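Week 7: The Canteen Gets a Coworker

Reading for this session: the Teltby packet, first half. The second half is the vendor's appendix, and you may skip it with my blessing.

We use cookies to remember your preferences and improve your visit. Accept all / Manage settings

Where we left off

Last week we finished the warehouse unit, in which a great many boxes were moved by a great many conveyors and the people walked more miles than before. This week we move to kitchens. Kitchens are harder. A box has corners and a barcode. A lemon has neither, and it rolls.

The case is the staff canteen at Teltby, which serves 952 meals on a busy day and started planning for a two-armed prep station in March. The supplier is Jimivau. The software that schedules the station is called Tivar, and the kitchen staff pronounce it several ways, most of them unkind. Carrasco is the catering contractor that employs everybody in the room, a detail that matters more than it seems to when you first read the packet.

What the job was before

Write down everything a prep cook does in the first hour of a shift. Most students get to "chops vegetables" and stop. Štěpánka Vondráček, who ran the prep line at Teltby for years and kept the notebook quoted in your packet, filled four pages. She tasted things. She noticed when the onions were bad and telephoned somebody. She moved a pot six inches to the left so that the new hire wouldn't catch a sleeve on the handle. She decided, without calling it a decision, what to do next.

The job description on file with Carrasco said "prepares ingredients as directed."

Keep both versions in your notes. The planning team worked from the second one, and you can guess which tasks were missing from the list they handed to Jimivau.

Breaking the work into tasks

The supplier's method is ordinary task analysis, the same one we used for the loading dock. You take a job, cut it into steps, and ask of each step whether a machine can do it, how often it comes up, and what happens when it goes wrong. In the simulated kitchen, that gets you down to things like a lemon in the right hand at the pot, with the left hand open and the cutting board bare between them. It is a humbling way to look at cooking.

Notice the size of the unit. A cook asked about lemons will tell you about the soup. The task list has separate entries for reaching, gripping, lifting, carrying and letting go, and each of these can fail in its own special manner. Letting go gets its own paragraph in the packet. I had never given it much thought before.

The simulation stage also has a social effect. Everyone who attends a planning meeting can watch the screen, and a rendered kitchen is a calm place. The marble has no flour on it. There is no one asking where the big ladle went. Managers came away from these meetings with firm views on staffing, and Štěpánka's notebook for the same afternoon says only, "Very clean. Where do I stand?"

It's the best question in the packet and we will spend most of our discussion time on it.

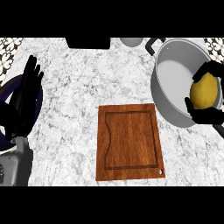 Where the people go

When a station takes over some of the tasks in a job, the leftovers don't form a neat new job by themselves. Someone has to assemble one. At Teltby the proposed post was "station attendant," and its duties came in three lumps:

Feeding. Produce has to be washed, sorted and set where the arms can reach it. This is prep work, with the interesting parts taken out.

Watching. The attendant keeps an eye on the station and steps in when Tivar asks. Long stretches of nothing, then a beep. You'll remember from the control room unit how good human beings are at this.

Explaining. The attendant fills in a form after every stop. The first draft of the form had 40 fields. After a short and lively meeting it had 7, one of which was "other," and I would bet my parking space on where most of the answers were going to end up.

The pay grade for the attendant was the same as for a prep cook. Carrasco called this "protecting the role." The cooks pointed out that they were being paid the same to be bored, and that nobody becomes a head chef by way of a form. Both statements are correct and you should be able to argue either one.

Pace

Read the section on scheduling carefully. Before Tivar, the line sped up and slowed down according to who was on it, what was late and whether it was hot. The plan gave the station a steady rate and asked the people on either side to match it. The arms would wait patiently for a lemon all day. The dashboard would not, and it turned amber after 30 seconds.

So ask who sees the dashboard. In the first plan, the contractor's regional office did and the kitchen didn't. Štěpánka asked for a screen by the sink. She was told it was out of scope, then got one.

Skill

Two claims you will meet in the reading, usually stated with great confidence:

Automation takes away the dull work and leaves people the skilled part.

Automation takes away the skilled part and leaves people the dull work.

At Teltby, look for evidence of each. Nobody misses peeling. But peeling was also where a new cook learned to handle a knife next to somebody who already could, and the plan has no line for that. It was never in the job description, so there was nothing to replace.

For next time

Bring one page on a job you have held yourself, however brief or undignified. List the tasks as your employer would have listed them, then list what you did. Mark any item that appears only on the second list and say who would have noticed if it had stopped.

If you have never held a job, interview somebody who has, and buy them a coffee. Loading dock papers are still due at the start of class. A few of you have asked whether the vendor appendix will be on the exam. See above regarding my blessing.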